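나무 도마 오일 마감, 다섯 달째 기록

2021년 3월

지난 10월에 시작한 도마 마감 비교를 중간 정리한다. 대상은 같은 판재에서 잘라낸 단풍나무 도마 2장이다. 한 장에는 Tufa의 순수 동유를, 다른 한 장에는 Cullance의 미네랄오일과 밀랍 혼합 제품을 썼다. 두 장 모두 매일 쓰고, 세척은 미지근한 물과 중성세제로만 했다.

바탕 작업은 동일하게 했다. 120번, 180번, 240번 순으로 연마한 뒤 물을 뿌려 결을 일으키고, 완전히 건조시킨 다음 240번으로 한 번 더 갈았다. 결 일으키기를 생략하면 첫 세척 후에 표면이 거칠어진다. 320번 이상으로 올리는 사람도 있는데, 내 경우 침투량이 줄어드는 느낌이 있어서 240번에서 멈춘다.

동유는 첫 도포만 시트러스 용제로 1:1 희석했고 이후에는 원액을 썼다. 도포 후 40분을 두고 남은 기름을 닦아냈다. 도포 간격은 하루, 총 4회. 마지막 도포 후 경화에 한 달을 잡았다. 혼합 제품은 중탕으로 녹여 바르고 하룻밤 둔 뒤 닦아내는 것으로 끝이다. 작업 시간만 보면 비교가 되지 않는다.

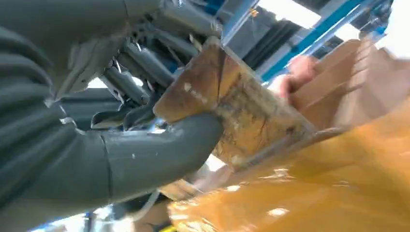
동유 쪽에 한 달은 과하다는 댓글이 지난 글에 달렸다. 희석해서 얇게 올렸으면 2주면 충분하고, 손톱으로 눌러 자국이 없으면 써도 된다는 의견이었다. 손톱 시험은 표면만 본다. 끝결 쪽은 기름이 깊이 들어가서 안쪽이 늦게 굳는다. 나는 냄새를 기준으로 삼는데, 끝결에 코를 대고 견과류 냄새가 나지 않을 때까지 기다린다. 이번에는 그 시점이 도포 종료 후 26일째였다.

발수성은 물방울을 올려두고 표면이 어두워지기 시작하는 시간으로 쟀다. 사용 첫 주에는 동유가 13분, 혼합 제품이 11분이었다. 차이가 작아서 이것만으로 우열을 말하기는 어렵다. 석 달째부터 벌어졌다. 혼합 제품은 가운데 칼질이 많은 부분부터 물을 먹기 시작했고, 재도포 없이는 유지가 되지 않았다. 지금은 3주에 한 번 덧바른다. 동유 쪽은 아직 추가 도포를 하지 않았다.

색 변화는 동유가 크다. 단풍나무의 흰 기운을 살리고 싶다면 감안해야 한다. 마늘 냄새는 두 장 모두 비슷하게 남고, 굵은 소금으로 문지르면 비슷하게 빠진다.

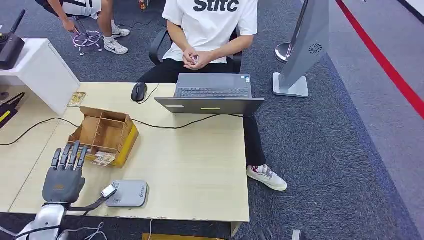
칼자국의 깊이는 마감과 무관했다. 두 도마 모두 Dikuston 산토쿠 하나로만 썼고, 자국은 주로 판목면 쪽에 생겼다. 휨도 확인했다. 직선자를 대었을 때 혼합 제품 쪽 중앙에 0.5mm 틈이 있다. 한쪽 면만 계속 쓴 탓으로 보고, 이번 달부터 면을 번갈아 쓰고 있다. 세워서 말릴 때 양면에 공기가 닿게 하는 것도 중요하다. 벽에 기대 두면 뒷면이 늦게 마른다.

비용은 적지 않는다. 동유는 남은 양이 많아서 장당 계산이 의미가 없다. 다만 동유를 닦은 천은 반드시 펼쳐서 말리거나 물에 적셔 밀폐해서 버려야 한다. 뭉쳐 두면 자연발화 위험이 있다.

다음에는 Jullau의 경화형 왁스를 호두나무에 시험할 예정이다. 판재는 이미 잘라 두었고, 함수율이 떨어지기를 기다리는 중이다.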